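Fold the Shirt on a Table

By Javiera Olivares

I fold most of the clothes in my house, and I have opinions about how it should be done. The main one is that folding belongs on a table. The bed is too low and too soft, and the couch is worse. If you fold on your lap in front of the television you get a stack that leans, and you will be ironing the collars later anyway.

A table lets you spread the whole shirt out first. People skip this. They pick it up by the shoulders, tuck it under their chin and hope. Henrique Serrano, who shared an apartment with me for nine months, could do a decent job that way, but his shirts always had one sleeve longer than the other once they were on the shelf. 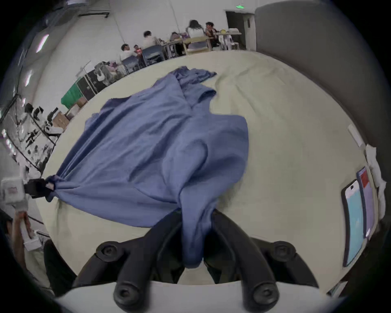
My second opinion is that you don't need a gadget. I paid 145 dollars for a Storkel folding stand when we moved, and it lives behind the dryer. A flat surface at hip height does the same work – mine is an old dining table – and you can eat off it afterward.

What matters more is where you take hold. Start with the hem. Get both bottom corners, pull until the edge is straight, and let the rest of the shirt be a mess for a moment. Most of the trouble in a T-shirt sits up near the collar, and it is easier to smooth out when the bottom is already square. 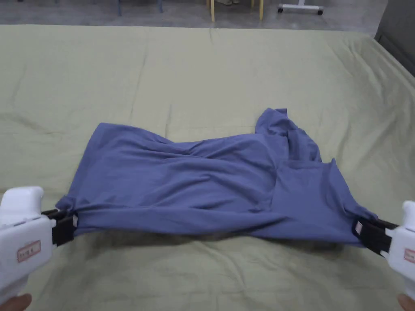

Soft cotton is the hardest thing to do well. A stiff dress shirt holds a crease and tells you where the seams are. A plain blue T-shirt slides around and wrinkles again as soon as you let go. I still think it deserves the extra half minute. We wear T-shirts more than anything else, and we treat them like rags.
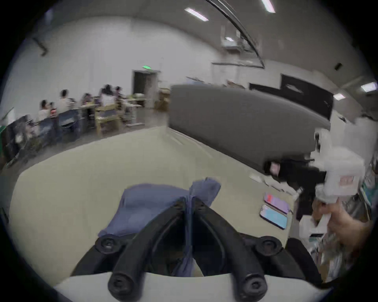

Soo-ah Bae wrote to me in January to say that life is short and she keeps hers in a basket, unfolded. I understand that. I did it myself for a year when I worked nights. But I spent a lot of mornings digging, and I went to work creased. She has two small kids, so I didn't argue much. I told her to try the kitchen table after dinner, once it's been wiped, and to do the shirts before the socks.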